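**Lirdale Tenants' Association -- minutes, August 26, 2020**

Present: Asmaa Benmoussa (chair), Gunnlaugur Ásgeirsdóttir (minutes), residents from 13 flats. Apologies from Mrs. Baldursdóttir.

1. Minutes of the March meeting were approved with one correction: the bike rack goes by the north door, not the south.

2. Shared kitchen. The new booking sheet is up. Slots are two hours and must be signed for by name. Asmaa asked that people wipe down the counter and unplug small appliances before they leave.

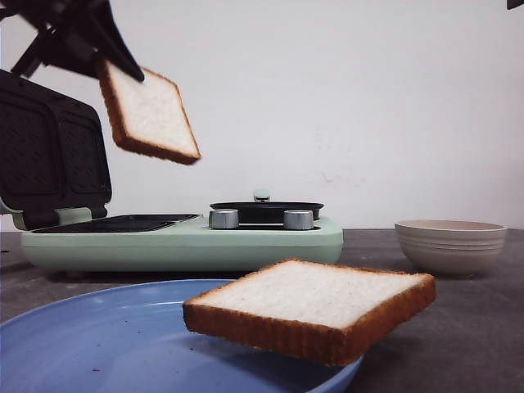 Setside has quoted for replacing the extractor fan. The price is good until the end of next month. Agreed to accept, provided the work is done on a weekday morning.

3. Stairwell lights. Three are out on the second floor. Bandix were called twice and have not come -- Gunnlaugur will write to them.

4. Laundry fees. The balance stands at some 1000 after the dryer repair. A proposal to raise the charge per wash was put off.

5. Any other business. Flat 77 reported a dripping pipe behind the mailboxes. Asmaa will look at it with the plumber.

Next meeting to be posted on the board by the front door.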